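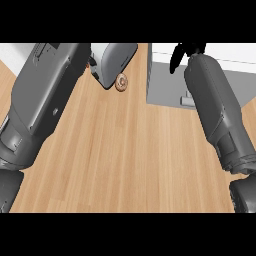 Vija Eglītis reckoned we should have started with one arm and left the second in its box until December. She may well be right, but two arms was the whole point for us! Our project, Nirkis, is a pair of arms that tidy small things off a floor, and we wanted to find out early how they would share the space between them.

We did the planning in simulation while the real frame was being put together on the bench at Warkholm, the shared workshop. The simulated room is kept plain: plank floor, white wall, a low cabinet with a white top. Our test object is a donut. It has a hole, it rolls if you clip it badly, and a gripper that comes down a little to one side ends up pushing it along the boards. Great fun to watch, and very good at showing up mistakes.

The grippers are different on purpose, a light grey one on the left arm and a black one with two fingers on the right. Boonmee Suwannarat wrote the code that decides which arm goes first (we call it Unura). In the early version both arms set off together and met in the middle, so now one waits until the other has lifted clear.

What we ran
We did 481 runs with the donut dropped in a different spot each time, in 6 batches, changing one setting between batches. The biggest gain came from slowing the last bit of the approach. Turning the wrist before coming down helped too, mostly near the cabinet, where the forearm has less room to swing.

What went wrong
We lost three evenings to a wrong sign in the right arm's base angle. Everything looked fine until the arm reached across itself! We also set the floor friction far too low at first, so the donut slid about like a puck and the grip results from that batch are no use. They are left out of our table.

Still to do
The bench frame needs stiffer feet before we bolt the second arm on. After that we want to try the same moves with real dough rings, which will squash, and we have no squashing in the simulation at all. Boonmee is already saving up tea towels for the bench.

Report handed in 1 September 2026.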